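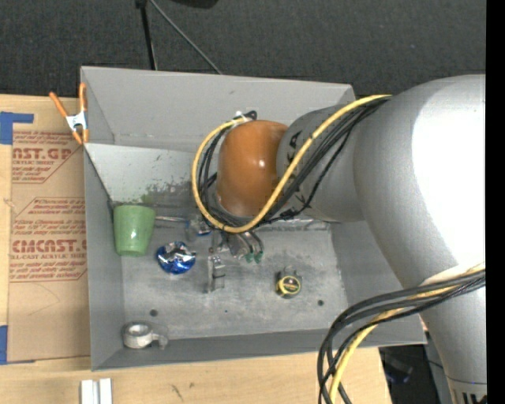 The big gray metal bin on its wooden tabletop, with a mix of things in it.

One Bin for the Odds and Ends
Posted in September by the Henriques Workshop Notes

I used to have a drawer for everything, and then a drawer for whatever didn't fit in the other drawers. You know the one! What finally got me sorted was a metal bin with an open top and sloping sides, the kind you can see down into without digging. I paid 20 dollars for mine at Killance, secondhand, and I'd pay it again tomorrow.

The rule at my house is simple: if I'm holding something small and can't say where it lives, it goes in the bin. Brackets, clips, spare caps, the little plastic foot that came off a chair – all of it. I don't sort as I go. I tried that for a whole winter and mostly ended up with piles on the bench.

A few things I've learned along the way:

Put the bin on a table, up at elbow height. Mine spent a year on the floor and my back hated it. If the tabletop is wood, slip a scrap of felt underneath, or you'll have a scratch by the weekend (ask me how I know).

Watch out for clear and gray parts. Against a gray metal bottom they just about disappear, and I've bought the same bracket twice. Now I stick a dab of bright tape on anything see-through before I drop it in.

Set a timer when you empty it. I give myself 90 minutes once a month, with the radio on and a row of old Dromis jars lined up for whatever turns out to have a home. Anything I can't name after two rounds goes out.

Don't fill it past halfway! Sloping sides are great for reaching in, but small stuff slides to the middle and ends up under the heavy stuff. When mine gets close, I know it's time for the jars.

I wipe the inside with a damp rag and dry it right away – I don't want rust starting in the corners.

Recent tips
Which Riduline hooks hold up in a damp garage
Getting labels off glass jars
A better spot for your extension cords

Contact | Copyright Henriques Workshop Notes | Back to top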